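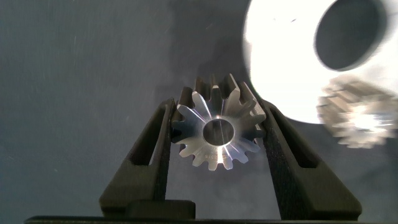

Small Gears – Gallery

On this page I collect pictures of the small metal gears on our practice bench. I started to keep such a gallery in January, when I noticed that many visitors to our workshop had never looked at a gear from close. They know the word, they know that there are some in a clock or in a drill, but they imagine something flat like a coin. A real gear has much more shape than that, and I think it is worth a slow look.

The gears are for our evening course in Brundmont. Each bench has a set of 4 and a round base plate, and the work is to bring the gears together on the plate. It sounds easy. My first group needed 2 evenings until everybody was happy with it.

The face
Light does a lot on machined metal. When the face of a gear is turned to you, there are fine streaks which run from the middle to the teeth. Turn it a little and they move. For beginners I recommend to spend a minute only with this, before any assembly.

The bore
The hole in the middle is called the bore. It must fit on its peg without force. If you have to push, stop and take the gear off again, look inside with a lamp and wipe it with a clean cloth. A very small chip of metal is enough to make trouble.

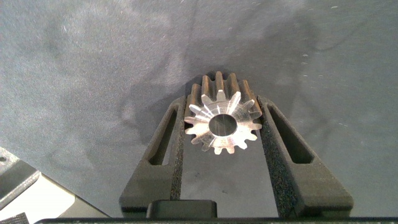

The teeth
Please hold a gear by the outside and not with a finger in the bore. You will feel the teeth at once, and you can also feel if one of them has a burr. The gaps between the teeth are as important as the teeth – dirt likes to stay there, and an old soft toothbrush is the best tool I know against it. My colleague Darius Roman prefers a wooden stick, and we have not agreed on this until today.

The depth
From the front you see a star. From the side you see that each tooth continues to the back, and this is the part which carries the load. In our drawings from the Godard course book the students often forget to draw it.
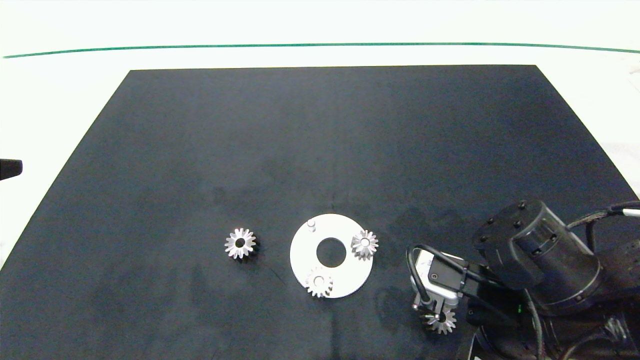

The plate and the mat
I like a dark mat for this kind of work. A bright gear is easy to find on it, also when it is lying beside the plate, and the table does not get scratches. Ours has some marks already and I do not plan to replace it. Lay the gears flat, with space between them, and keep the peg side of the plate where you can see it well.

For the next course we want to add a bigger set from Okoro, with a box for each bench. When I have good pictures of it I will put them on this page too. If you teach something similar and you have a better way to clean the teeth, please write to me – Darius will be glad if it is the stick.

Last change: Aug 16, 2020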